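14 March 2019

I've spent most of this month in other people's kitchens, squeezing a pair of hand-held grippers, and my forearms are like rope! We're gathering examples for Clamero, our little learning system, so every job gets done by hand first and recorded, over and over (and over).

The target for this batch is 2987 examples and we're at 882, so I won't be bored before summer. I can manage 80 in a day if the tea keeps coming, and then I bin the ones where I fumbled. Yesterday that was 20, mostly bowls. Bowls are horrible. They slide, they spin, and the rim always sits just where the pads don't want it.

Our old set from December was all done on one bench in Sukby, and Clamero got very good at that one bench and useless anywhere else. So now it's real sinks and real clutter, and I don't tidy before I start.

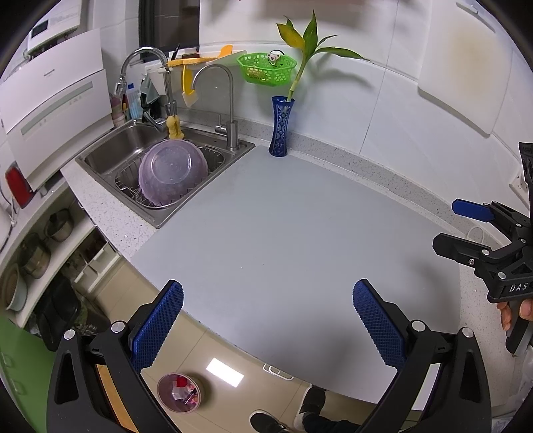 Posted by the Usto bench diary

I do love a kitchen with a plant by the sink. The purple bowl in the rack is next on my list, then the pots on the shelves under the counter, which I'm dreading a bit. Wish me luck with the glass lid!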